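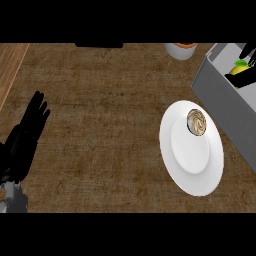

lemon to bin, sim, right hand on the lemon, left hand parked

Forum > Home builds > Arms and hands
Thread: Two arm kitchen bench, sim side first (motors after)

dorin_n
ok so update on the two arm build. Sim is finally usable, pic up top. Table, plate with the little bowl on it, gray bin, lemon. Task is stupid simple, lemon and bin, right hand only. Left hand just hovers for now.

Real frame is still half a frame. Aluminum is cut, shoulder plates are back from Skivik, one of them drilled wrong (my drawing, my fault). So I'm doing policy stuff in sim while I wait on parts.

Numbers: 176 runs overnight, contact model on default. Grasp looks good by eye. Release is garbage. Fingers open and the lemon kind of sticks to the palm then pops off sideways. Anybody seen this?

Parts so far 1,971 and that's without the second forearm. Don't tell my wife.

matos_f
sticking then popping = penetration. Your fingertips are inside the lemon when you close. Solver pushes it out when you let go. Drop the timestep, or soften the close command.

Also what collision shape is on the lemon? if it's the raw mesh with the leaf you're gonna have a bad time

dorin_n
uhh. raw mesh. with the leaf

matos_f
lol. ok. ellipsoid for collision, keep the pretty mesh for visual. Leaf gets no collision at all. Try that before touching anything else

belmiro_prata
Going to disagree with the whole order here. Hands are the hard part and you don't have real ones yet. Sim fingers close perfect every time, tendon fingers don't. I spent a winter on a sim like this one and threw out pretty much all of it the day I put the real hand on. Friction was off, backlash was off, the thumb didn't even reach where the model said.

Build one finger. Put it on a bench. Measure it. Then sim.

dorin_n
I get that but I literally can't build a finger til the tendon line shows up, Brendix has it on backorder until November

belmiro_prata
Fishing line. Braided. Works fine for a test finger.

aurora_c
both of you are kinda right? I'd keep the sim but not trust the grasp numbers out of it. Use it for reach and for arms hitting stuff. That part carries over pretty well if your link lengths are honest.

Speaking of, look how the right hand comes down over the bin from the far side. Where is your right shoulder on the real frame? If it's mounted on the same side as the left one that's a long reach and I don't think your elbow likes it.

dorin_n
so the left comes in from the near side, bottom left, and the right from the far side. In sim I can stick the bases anywhere. On the real frame the plan was both on one crossbar.... yeah. ok. thats a problem

aurora_c
thats the kind of thing sim is good for :) better now than after the crossbar is welded

dorin_n
it's tacked. not welded. I can cut it

kontogiannis_c
Cut it. Two posts, opposite corners. I did mine that way in the shared shop at Brurnasska and it cost me one extra plate per side and a longer cable run. Watch the cable run though, I had dropouts on the bus until I went to shielded.

One other thing, bin walls. Your walls look clean and straight. What's the real bin? Mine was thin plastic and flexed whenever a knuckle touched, arm thought it was in free air.

dorin_n
no real bin yet. was gonna grab whatever from the garage

matos_f
pick the real bin NOW and measure it, then model that one. Same for the plate. otherwise you're tuning to a bin that doesn't exist

belmiro_prata
Which is my point about the hand.

matos_f
yes Belmiro, we know

dorin_n
ok ran it with ellipsoid + leaf collision off + half timestep. Release is way better. Still a little roll in the bin but it doesn't pop. Doing up to 999 runs tonight if the box doesn't overheat, it's in the closet next to the dryer so we'll see.

Also ordered braided line. Happy now Belmiro

belmiro_prata
Getting there. What weight line?

dorin_n
whatever Baptista had on the shelf. will check the spool when I get home

aurora_c
post link lengths when you get a chance and I'll check the two post layout against mine. And give the left hand something to do, it could at least hold the plate

dorin_n
plate hold is next. crossbar first. grinder is charging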